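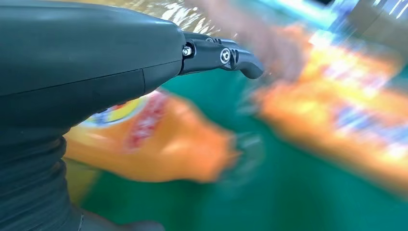
3. Results

Of 1,656 women invited at the Omska clinic, 602 returned the survey on shaving, waxing and trimming. Most had begun in their teens. Of these, 217 reported at least one skin problem in the past year, most often ingrown hairs or razor burn. 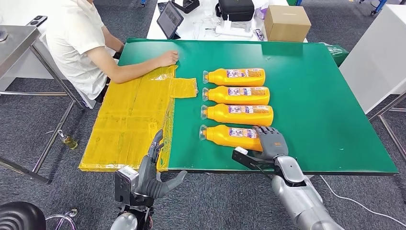 Figure 3. A hand resting on yellow packaging film at a green-topped table.

Women who waxed reported fewer cuts than those who shaved. 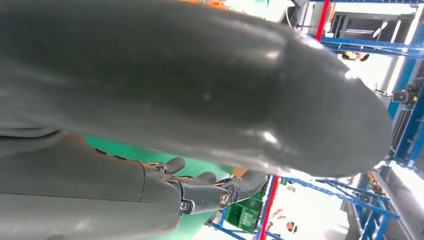 Age made little difference once method was taken into account. Belmonte found a similar pattern in Tivico.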